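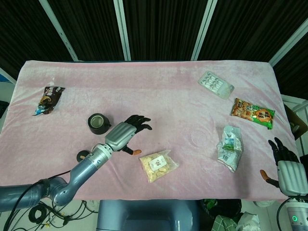
Erasto Shemweta, in written comments on the first draft, objected that crease recovery in pile fabrics should not be reported as a single angle at all, because the angle is taken on the backing while the eye reads the pile. We agree in part. The angle method was designed for flat woven cloth, and its use on plush has been carried over with little change. This section sets out how the two readings were kept apart and where they disagree.

Figure 2. Pale pink plush cloth as a table cover, with faint folds and creases.

4.2 Crease recovery and visible folds

Specimens were cut from three knitted plush fabrics, coded Marko, Balex and Jasomis after the supplier's range names. All three have a polyester pile on a knitted polyester ground. Balex has the longest pile and Jasomis the densest ground. Each specimen was folded once with the pile facing out, loaded for 15 minutes, and released. The recovery angle was read 5 minutes after release. Half of the specimens were folded along the wales and half along the courses, and the two sets were kept separate through the analysis.

Visible folds were graded on a second set of specimens, large enough to hang over the edges of a flat support. Angle specimens are too small for this purpose. A cover drapes under its own weight, and the pull at the edge works against some folds and leaves others almost untouched. Folds that run parallel to the edge tend to stay longer than folds that run toward it. The type of surface considered is the one in Figure 2, where the cloth is slightly wrinkled on top and its edges drape over the front and sides of the table.

Grading was done against a set of reference photographs under low side lighting. The room at the Vasseur site had overhead lighting only during the first round, and those grades were discarded. Two graders worked without access to the angle data. Where their grades differed by more than one step, the specimen was graded again by both, and the second pair of grades was kept.

The ranking by recovery angle was Jasomis, Marko, Balex. The ranking by visible fold was Balex, Jasomis, Marko. Balex therefore had the poorest angle and the least visible folds. We attribute this to pile length. Long fibers lean across the fold line and cover it even when the ground has not recovered. When the Balex specimens were sheared to the pile height of Marko and graded again, their folds became plainly visible and the two rankings came into closer agreement.

Pile direction had a smaller effect. Brushing against the lay raised the visible grade for Marko and made no difference that we could detect for Jasomis. Color was not varied. Shadow contrast is lower on pale cloth under diffuse light, and a set of dark specimens might well be graded more harshly at the same angle. This should be checked before the reference photographs are used for other shades.

Washing was limited to 2 cycles. The September specimens came from a different dye lot and are reported separately in Section 4.3, together with the loss of pile after the second cycle. No angle readings were taken on wet cloth.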